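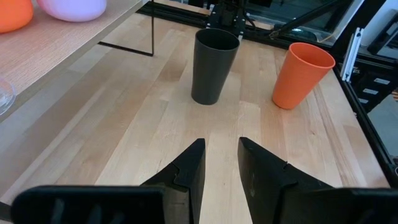

Figure 14. Wrist view, fingers open, cups on the table.

5.3 Teaching the cup task

Before you start, finish the homing routine in section 5.2 and check that the Norkard controller shows both arms as ready.

1. Open the Plarby panel and select Tasks, then New. Give the task a short name without spaces.

2. Set the recording size to 1,080 lines. Lower settings save disk space but make clear plastic harder to pick out.

3. Place the cups inside the reach of the arm that will handle them. Upright cups are the easiest to learn from. Add tipped cups once the upright ones work.

4. Bring the gripper down slowly with its fingers open and stop just above the wood.

CAUTION: Keep hands out of the work area while the arms are powered. The fingers close without a warning tone. 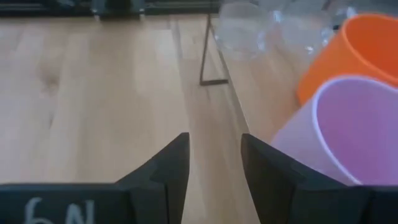 5. Check the wrist view for focus. Close objects should be sharp enough to show an edge. If the whole view is soft, clean the lens with a dry cloth and repeat step 4.

6. Press Record, carry out one full pick and place, and press Stop. Save the run or discard it. Discarded runs cannot be recovered.

NOTE: The kit comes with space for 1,842 saved runs. Delete old tasks from the Storage tab when the bar turns red.

Site notes from installers

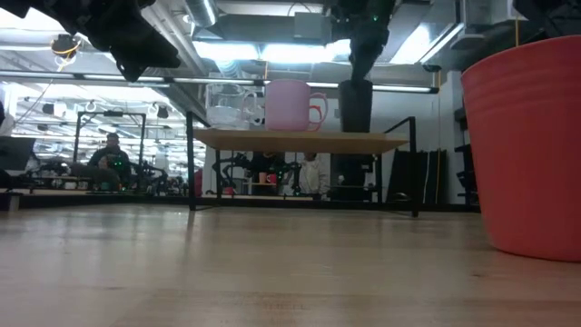 Urnthorpe, November

Bright ceiling lights can wash out clear items in the side view. Turn off auto exposure in the Cameras tab and set the level to 51, then compare the side view with the wrist view. Ingvild Skjelbred suggests doing this again after any change to the room lighting. Tall items such as buckets should go to one side, where they do not block the side camera's view of the gripper.

5.4 Checking both arms

1. Return to the Tasks list and choose Dry Run. The arms move at low speed and the grippers stay open.

2. Watch the cables at each base. They should move freely and stay clear of the fingers.
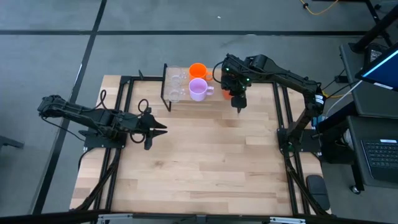 3. If a cable pulls tight, press Pause, move the clip one slot toward the base, and run the check again.

4. When the dry run ends without a fault, set the speed to 2 and save. For fault codes, see section 8.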